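Diary, Monday, late evening

I promised myself to write in English at least one time every week, so I do it now, with tea, before I go to sleep.

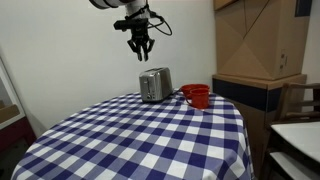
My sourdough starter is nine weeks old and today I finally baked a bread which I was not ashamed to cut. I have had so many flat ones that I began to call them plates. The difference, I think, was the flour. Until now I was buying the cheapest bag at Grerar, and last week I took the tram to the mill shop Doležal and bought the rye, a small bag for 92 crowns. It is a lot for flour. But the dough had another smell already in the evening, a little like apples, and it did not stick to my hands so badly. A slice of it should go well in a silver toaster on a table with blue and white checks, that is how I imagine a breakfast when I am hungry and it is still night. My grandmother had checks like these, only hers were red, and she ironed them on Saturday even when no guests were coming.

I want to write down what I did, so I do not forget it. 100 grams of starter, fed in the morning. Rye and white flour half and half, water from the kettle which was cooling for an hour. Salt later than I used to put it. I folded the dough four times and left it by the radiator under a plate. The oven was as hot as it can be, and I put the iron pot inside before, which I was always too impatient to do. The crust made small noises on the rack for a long time. I sat next to it and listened like it was the radio.

The inside is still a little wet at the bottom. Maybe I cut it too soon. In the book it is written to wait until it is cold, but the whole apartment was smelling and I waited only until 7.

In the afternoon I looked at the course which the bakery Cakeo gives in November. It costs 3100 crowns for two evenings. I closed the page, then I opened it again, then I went to wash the bowl. With this money I could buy flour for a very long time. On the other side, I would see how a person with real experience is shaping the loaf, and from a book I cannot learn what the hands should feel. I will decide after payday.

New words from today: crumb (I knew it only as the thing on the floor, but it is also the inside of the bread), to proof, blister. On the street Clodasora the chestnuts are falling already and I put two in my coat pocket, as every year.

Tomorrow: feed the starter, call about the gas bill, buy butter.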